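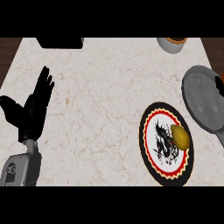
Five fingers are not always better than two

I have compared the Rewi hand and the plain Cunetti gripper in simulation since May, and my opinion became less popular in our group at Vitstead. For kitchen work, I would buy the gripper first.

A hand with four fingers and a thumb looks right beside a frying pan. But a lemon on a plate asks for very little: close, hold, lift. In 658 trials with the hand, we lost 56 lemons, mostly because one finger touched too early. The gripper lost fewer, and its settings fit on one page.

I do not say the hand is a mistake. For the pan handle I prefer it clearly. I only ask that Clerkix, whose controller we use for both, stops showing the hand as the normal choice for beginners.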